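Calcaire sur la vaisselle et la bouilloire : vinaigre ou acide citrique ?
Forum Maison et entretien > Cuisine

tilleul64
Bonjour à tous. On a emménagé à Putora en décembre et l'eau y est très dure. La bouilloire est blanche au fond au bout de 8 jours, et les tasses gardent un voile gris à l'intérieur. Je mets du vinaigre blanc mais l'odeur reste. Vous utilisez quoi ?

marcotte_b
Acide citrique en poudre. Une cuillère à soupe dans un litre d'eau, on laisse agir une demi-heure et on rince deux fois. Pas d'odeur. Ne pas faire bouillir la solution, ça peut laisser un dépôt difficile à enlever.

Bundham12
Pas d'accord pour l'abandon du vinaigre. Chez moi à Bundham il suffit très bien, moitié vinaigre moitié eau, et ça coûte moins cher. L'odeur part si on fait bouillir une eau claire ensuite. 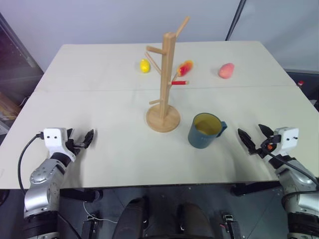
marcotte_b
Pour les tasses, le voile vient surtout du séchage. L'eau qui s'évapore laisse son calcaire sur place, donc il faut essuyer au torchon tout de suite après le rinçage. Une fois que c'est essuyé, on les suspend par l'anse. Un arbre à tasses en bois clair à six branches suffit pour une petite cuisine, et comme elles sont à des hauteurs différentes, on décroche une tasse sans toucher aux voisines. Par contre je n'y mets rien de mouillé, le bois noircit.

tilleul64
Merci. Essuyer tous les jours, on verra si je tiens. Un voisin me parle d'un adoucisseur Drultilum à 149 euros, posé sous l'évier. Quelqu'un a essayé ?

Cabrera_sud
J'en ai un depuis un an. Moins de traces sur les verres, bouilloire détartrée tous les deux mois au lieu de toutes les semaines. Il faut racheter du sel et penser à la régénération. Pour deux personnes je ne sais pas si je le reprendrais.

Bundham12
149 euros, ça fait beaucoup de bouteilles de vinaigre.

Cabrera_sud
Le vinaigre ne fait rien pour le chauffe-eau. Ce n'est pas le même usage.

tilleul64
Je vais commencer par l'acide citrique. J'ai lu aussi le truc du bicarbonate pour les marques de thé, je le note ici avec ce que j'ai trouvé.

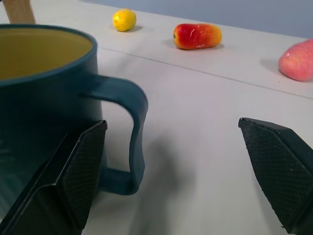
Peut-on mélanger le bicarbonate et le vinaigre pour nettoyer une tasse ?
Mieux vaut les utiliser séparément. Mélangés, ils se neutralisent en grande partie : le bicarbonate s'emploie en pâte sur les marques de thé, le vinaigre seul sur le calcaire, avec un rinçage entre les deux.

marcotte_b
C'est bien ça. Frotter doucement quand même, avec une éponge qui ne raye pas.

Bundham12
Pour le thé je laisse tremper une nuit dans l'eau chaude avec le bicarbonate, sans frotter. Ça marche aussi.

tilleul64
D'accord, j'essaie sur une vieille tasse d'abord.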